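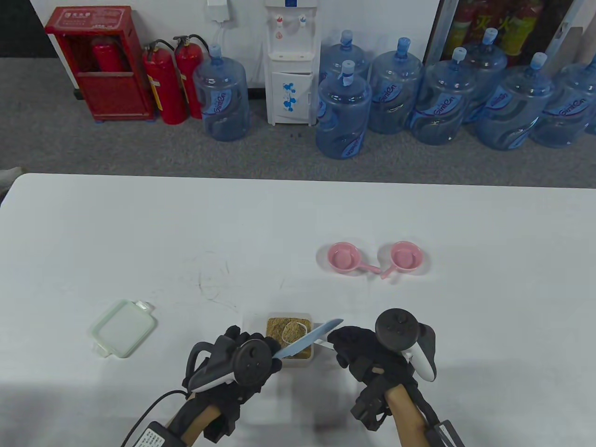 Gloved hands and a small container of grain at a white table.

Ritu Pant cooks her millet the night before and leaves it uncovered in the fridge. By morning it has dried out enough to fry, and that is the whole method behind the millet cakes at Grorkik, the 42-seat lunch room she opened with Sushil Kashyap in June.

"If you use it warm, you get porridge in a pan," Pant says. "It needs the night."

The cakes sell for $8 a plate with yogurt and a spoonful of tomato pickle. Kashyap wanted to bind them with egg. Pant held out for mashed potato, and potato won after a week of both versions on the menu.

Their millet comes from Shukla, a small mill that cleans and bags its own grain. Efe Oyelaran buys for the kitchen and orders it in 40-pound sacks. He tried a cheaper supplier over the winter and went back after two deliveries. Too many broken grains, he says, and they turned gluey.

To make the cakes at home, simmer one cup of millet in two and a half cups of salted water until the water is gone. Spread it on a tray and chill overnight. Mix with one cup of mashed potato, a chopped green chili, a teaspoon of cumin seeds and a handful of cilantro. Shape into eight cakes and fry in a thin layer of oil over medium heat, four minutes a side. Don't move them early - they stick until the crust forms.

Leftover cakes keep three days in the fridge. Pant eats hers cold, with mustard. Kashyap reheats his in a dry skillet with the lid off.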